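5月 給湯室の冷蔵庫、引き出しの入れ替え

9時40分開始。前回の続きで、冷蔵庫の引き出しと横のカウンターまわりの置き場所を決め直す。今の配置は去年Dostovの棚を処分したときに余ったものを順に入れただけなので、何がどこにあるか分からないという苦情が出ていた。共用品のリストは全部で121行、そのうち冷蔵庫に関係するのは59行。残りは乾物、食器、洗剤なので今日は触らない。

先に決めたこと。

- 瓶と缶は引き出し
- 紙の箱は立てても寝かせてもよいが、表の面が見える向き
- ふたつきの容器は棚。中身の名前と入れた人のイニシャルを書く
- 個人の昼食は対象外。ただし翌週まで残っていたら本人に連絡する

容器から始めた。半透明のものは外から中身の見当がつくので後回しにされやすく、ラベルのないまま奥へ押されていく。ふたと本体の組み合わせが合わないものもかなりあった。GarkummontのふたはBrastleyの本体にのるが、最後まで閉まらない。のっているだけなので、持ち上げるときにふたを持つと外れる。両方を混ぜて使わないこと。迷ったらふたの裏の刻印を見る。

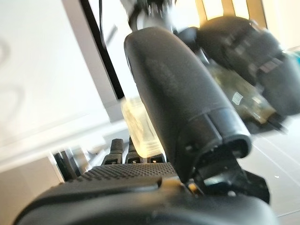

半透明の容器。

容器の置き場所は、いったん中段に統一した。上段は背の低い人の手が奥まで届かない。下段は引き出しを開けるときに腰をかがめた姿勢のまま前を通るので、手前に出ているものがあると肘が当たる。中段の手前半分を共用、奥半分を空きとし、奥には当面何も置かない。空きがあると必ず誰かが使うので、養生テープで線を引いた。テープは青。白だと棚板と区別がつかなかった。

10時半ごろから引き出し。引き出しの奥行きは内寸で35 cmとリストに書いてあるが、隅が丸くなっているため、端に寄せた瓶は壁に沿って立たない。瓶を立てるなら中央寄り、または寝かせる。スクリューキャップのものはどちらでもよいことにした。コルクと王冠は立てる。

缶は寝かせると転がる。引き出しを勢いよく閉めると奥へ寄り、開けると手前へ来て瓶に当たる。ガラスと缶が当たる音はするが、これまで割れた記録はない。記録がないだけかもしれないので、事故ノートの様式に「引き出し内」の欄を足しておく。

黄緑がかった飲み物の瓶は肩のところに緑の帯、缶も緑。色だけで「緑のやつ」と呼ぶと取り違える。リストでは瓶と缶を別の行に分け、呼び名に色を使わないことにする。

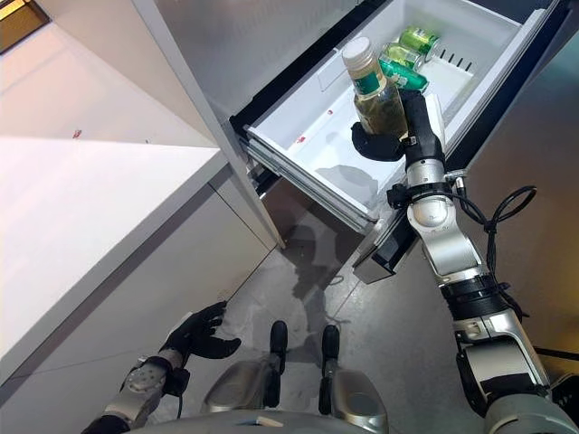 Gilles Brunetからは、瓶と缶を同じ引き出しに入れるなら間に仕切りを立てたほうがよい、前の建物ではLeclercで買った薄い板を斜めに差して使っていた、板がなければ畳んだ布巾でも足りる、との意見。缶を全部立てる案についても聞いたが、高さが合わないものがあると引き出しが途中で止まるので勧めないそうだ。

布巾案で試した。乾いた布巾を縦に畳み、瓶の腹に沿わせて置く。開け閉めを繰り返すと布巾が手前に寄ってくるが、缶が直接瓶に触れることは減った。ただ、布巾は誰かが拭き物に使って持っていく可能性が高い。板のほうが確実と思う。厚さは薄くてよい。高さは瓶の半分もあれば十分。採寸は次回。

レールの掃除も必要。左側の金属レールは、引き出しを最後まで引いた状態でないと奥に指が届かない。乾いた布で拭き、洗剤はつけない。前にスプレーを直接かけた人がいて、そのあとしばらく動きが渋かった。引き出しの中身を出すときは、横の白いカウンターを仮置き場にする。カウンターの手前側には置かず、壁側から順に詰める。人が後ろを通ると袖が引っかかる。

昼休みをはさんで、紙の箱。

箱物は一番もめる。中身が少なくなっても外箱はそのままの大きさで残り、棚を占有する。見た目がきれいな箱ほど捨てられない。生成りの地に、上下の縁だけ竹を編んだような縞が入った箱があり、これは向きをそろえて並べるときの目印に使える。縞が左右に来ていたら横倒しになっている、と一目で分かる。ほかの箱にはそういう目印がないので、上になる面にペンで小さく矢印を入れた。

箱を持つときは両側を挟む。上のふたの折り返しだけをつまむと、差し込みが抜けて底から先に落ちる。角が潰れた箱は、

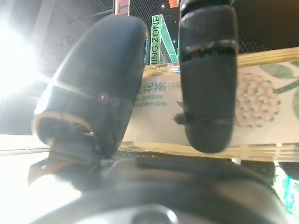

潰れた側を奥にして置く。手前に来ていると、次に取る人がそこをつまんでさらに潰す。開封した箱には開けた日を書く。日付は月日だけでよい。場所は上のふたの右隅に統一。側面に書くと隣の箱に隠れて読めない。

未開封と開封済みの並べ方は意見が割れた。自分は開封済みを手前、未開封を奥にしたい。Josiane Ponsは左右に分けるほうがよいという考えで、理由は、奥の未開封が見えないと在庫がないと思って買い足してしまうから。これはもっともで、実際に同じものを二重に買ったことが春に2回あった。ひとまず左が開封済み、右が未開封で一か月やってみる。棚の縁に矢印つきの紙を貼った。

気になった点をそのまま書いておく。

- 冷蔵庫の脇、壁とのすきまに紙が一枚落ちている。棒がないと取れない
- 養生テープの残りが少ない。青を発注
- リストの行番号が途中で飛んでいる。並べ替えのときに消したらしいが、元の表が残っていない
- Garkummontの容器、大のふたが足りない。食器棚のほうに紛れていないか確認
- 引き出しに貼る品名ラベルは、前面より内側の縁がよい。前面だと閉めるときに手が当たって剥がれる

ラベルの文字は大きめに。前に作ったものは細い字で、かがまないと読めなかった。同じものを作り直すときは一行に収まる長さにする。「炭酸以外の飲料(瓶)」では長いので「瓶」だけでいい。缶は「缶」。分類を増やしすぎると、どこに入れるか考えるのが面倒になって結局カウンターに置いていかれる。

15時すぎ、棚に戻す作業。戻す順番は奥のものから、背の高いものから。途中で入れ方を変えたくなっても、一度全部戻してから直す。前回は途中で変えて、最後に入らない箱が残った。今回は入った。余裕は少しだけ。
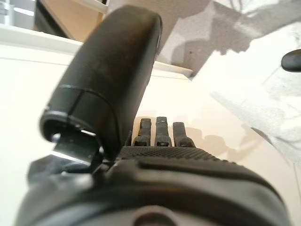
給湯室、午後の作業分。

扉を開けたまま作業する時間が長くなるので、次回は段ごとに区切る。一段終わったら閉め、しばらく置いてから次へ。庫内の温度計は外からも見えるところに移したい。今は奥の壁についていて、手前に物があると読めない。

リストの更新は冷蔵庫の分だけ済ませた。実物が見つからなかった行は消さず、備考に「なし」と書いてある。誰かの机にあるかもしれない。心当たりのある人は直接書き込んでください。鉛筆で。

次回までにやること:

- 仕切り板の採寸と材料(Gillesに板の厚さを確認)
- 青の養生テープ
- 事故ノートの様式、欄を追加して印刷
- 容器のふたの照合の残り
- 乾物の棚に手をつけるかどうか、Josianeと相談

16時20分終了。布巾は仕切りとして引き出しに入れたままなので、持ち出さないこと。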